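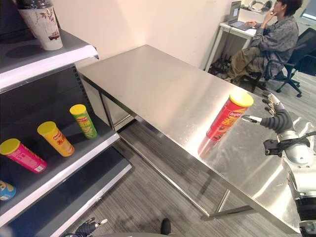
By Vega Aranda, Manipulation Group | Wed 23 October

The shelf restocking task has been our main bench for reach and grasp work since August. This item reports the result of changing how the policy chooses its pre-grasp pose on cylindrical packages. The short version is that choosing the wrist approach from the support surface, and leaving the object label out of that choice, removed most of the topple failures on the steel table. It did little for items picked from the shelf.

Background. The earlier policy, which we call Reretti after its planner, took a head camera view, segmented the target, and picked a hand pose from a library indexed by object class. A potato chip canister is a poor fit for that scheme. It is tall, light and smooth, and its center of mass moves with the fill level, so a fingertip that arrives early on one side is enough to tip it. Reretti closed the thumb and fingers on a fixed schedule. When the hand was off center, the first contact pushed the canister over before the opposing contact was made.

Method. The revised version, Cestent, splits the reach into 2 stages. In the first, the hand moves to a standoff point at the side of the object with the fingers extended and the thumb forward. The standoff is computed from an estimate of the object axis and the plane it rests on. For an upright canister on the table, the axis is normal to the tabletop and the hand comes in from the side. For a canister lying tilted on a shelf, the axis is taken from the visible cap and the outline of the tube, and the wrist is rolled to match.

In the second stage the hand closes under a contact condition. Whichever side touches first holds its position and the wrist translates toward it until the other side reports contact. Force is added only after both sides are loaded. The switch between stages is a plain threshold on estimated distance, and the threshold is the same for all objects. We tried a learned switch and dropped it after it performed no better.

Perception on the steel. The brushed tabletop gave more trouble than the hand did. A canister standing on it produces a faint reflection directly below the base, and the ceiling lights show up as bright patches on the same surface. The old segmenter would sometimes extend the object mask down into the reflection, which lowered the estimated center and put the fingers too close to the table. Inmaculada Miranda added a check that clips the mask at the fitted support plane. The plane is fitted once at the start of each trial and held fixed until the hand withdraws. Matte surfaces do not need the clip, but it is left on everywhere to keep the configurations comparable.

Trials. We ran 197 trials on the bench with the final Cestent weights. Canisters of several colors were used, upright on the table or tilted on the shelf, and the operator set the starting position by hand. A trial counted as a success if the canister was lifted clear of its support, held, and set down at the goal without falling. Each trial was allowed 30 seconds, and a run that exceeded the limit was scored as a failure whatever the hand was doing at the time.

On table picks, toppling at first contact went from the most common failure to the least common. What remains is mostly slow convergence: the wrist oscillates between the two contacts and the time limit expires. On shelf picks the main failure is still interference with neighboring canisters. Cestent has no model of the neighbors beyond a collision margin, and when the tubes lie close together there is often no standoff point that satisfies it. The planner then returns nothing and the arm stays where it is. These were scored as failures also.

Lid color had no measurable effect. Label color had a small one, confined to the axis estimate on tilted tubes, and we have not yet separated it from shelf position. Readers should treat the shelf numbers in the internal report as provisional until that is done.

Ablation. With the plane clip removed and everything else unchanged, table performance dropped and the added failures were all low grasps. With the contact condition removed, the toppling returned. Using both together gave the best result, and the gains were close to additive. Moving the standoff 15 mm farther out made no difference to success but lengthened the reach.

Next steps. The Odetti fingertip pads are being recalibrated, after which the wrist gain will be retuned to deal with the oscillation. Alcaraz, the successor planner, will take the full shelf row as input and is allowed to nudge a neighboring item aside before grasping. It runs in simulation now and has not been tried on the arm. Bench time for the shelf is booked through the usual sheet, and anyone who moves the table should rerun the plane fit and note it in the log.

The trial logs and the internal report are in the group folder under Cestent. Questions on perception go to Inmaculada Miranda, and questions on control to me.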